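Search this guide
Go
Guides > Small Parts > Set-up

Section 6: Teaching the tray-sorting chore

Read this section after the arm has been clamped and leveled (Section 3) and the gripper has passed its open-and-close check (Section 5). It covers one chore only: picking up small loose parts from a tabletop and putting them in a tray. Other chores for the Andstead arm, such as towel folding and cup stacking, have their own sections and need different settings.

6.1 What to expect

Users often ask whether the arm can tidy a workbench yet. For small metal parts, the answer is partly. The arm can learn to pick up a bit and drop it in a tray. It is much slower than a person, and it still needs someone in the room. It cannot be trusted to tell a Phillips bit from a Torx bit by sight, so do not plan on having it sort by type. Use it for clearing loose parts into a single tray.

6.2 Before you start

1. Choose a table that does not rock. A stone-look or patterned top is allowed, but a plain one gives fewer missed picks.
2. Place the tray well inside the reach circle you marked in Section 3.
3. Wipe the work area. Crumbs and grit can be mistaken for parts.
4. Open the Zallon control program and load the profile named Small Metal.
5. Set grip force to 2. Do not use the towel setting from Section 8.
6. Set arm speed to 60.

Caution: Keep hands, sleeves and cables out of the reach circle whenever the status light is green. Know where the stop button is before you press Run.

6.3 Laying out the parts

Start with half the bits in the tray and half on the table. The program learns the finished state from the ones already inside, and the loose ones give it something to do. Spread the loose bits on the side of the tray nearest the gripper. Turn them in different directions. If they all point the same way, the arm learns that one angle and fails on the rest.
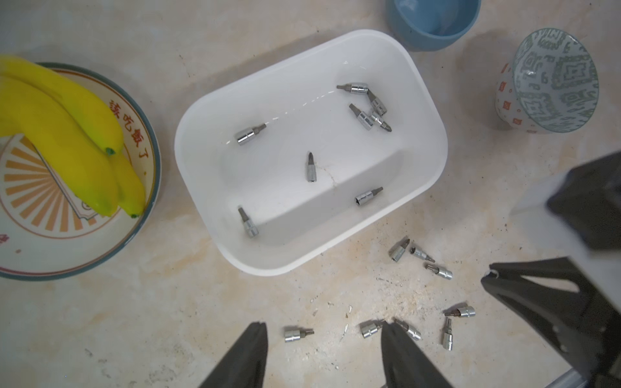
Text and set-up notes: Naheed Jadoon
Last revised 13 November 2024

Eight bits in the tray and eight on the table is a good first layout. Bits that lie close together are harder to pick, so leave a finger's width between them for the first day of practice and close the gaps later.

Kitchen items may stay on the table. A plate of fruit or a couple of cups at the far side will not stop the chore, and the arm has to cope with such things if it is going to be any use in a home. Keep glassware off.

Note: Shiny parts throw back light. If the wrist camera loses a bit, move the lamp before changing any settings.

6.4 Recording the practice runs

1. Press Record. Wait for the tone.
2. Guide the arm with the hand controller. Open the fingers fully before coming down over a bit.
3. Close on the middle of the bit, away from the tip.
4. Lift until the bit is clear of the tray rim – a raised rim is the most common thing to hit.
5. Lower the bit into the tray and open the fingers. Do not drop it from a height, as it may bounce out.
6. Repeat until the table is clear, then press Save.
7. Lay the loose bits out again in a new pattern and go back to step 1.

Plan on 400 saved picks before you try the arm by itself. Fewer will work on the layout you practiced and not much else. Delete any run in which you bumped the tray.

6.5 First run without the controller

1. Lay out the bits as in 6.3.
2. Press Run and stand within reach of the stop button.
3. Let the arm try each bit twice. If it misses a third time, press Stop and move that bit.
4. Write down which bits were missed and how they were lying.

If the arm clears 90 percent of the loose bits over a full session, go on to Section 7. If it does not, record more picks of the kind it misses. Bits lying partly under a gripper finger at the start are a known weak spot – raise the arm to its home position before pressing Run.

Caution: Do not leave the arm running by itself, even after a good session.

Back to top
Contact support | Copyright Andstead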